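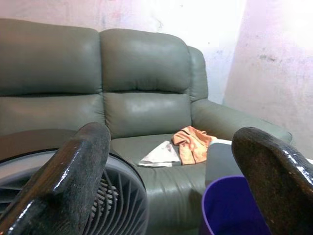

## Teaching Ulto household jobs: common questions

**Do I need any experience?**
No. You'll do 12 practice runs with Dorota Pawłowska before any of your runs are saved.

**Should I guide the arm by hand or use the remote?**
Use the remote for anything that starts on the floor and ends up on the loveseat, or the other way round. Guide by hand for folding on a flat surface.

**What counts as one run?**
One item, picked up and put down where the job card says. For pickup jobs that's a cloth off the seat cushion and into the purple bin. Press Save once the fingers are open and clear of the rim.

**The cloth slipped. Do I start over?**
Keep going if you can still reach it. A second grab is fine and we keep those runs. If it goes behind the fan, press Discard.

**How fast should I move?**
At the speed you'd hand someone a cup of tea. Anything over 55 seconds gets flagged for review.

**Can I watch the arm directly?**
For hand guiding, yes. On the remote, work from the wrist view, as the robot won't have your eyes later on.

**Do I tidy the cloths between runs?**
No, drop them any old way. Flat, bunched and folded are all wanted.

**How many runs are needed?**
50 per job card. The Halás set is closed at 212.

Last updated 7/25/21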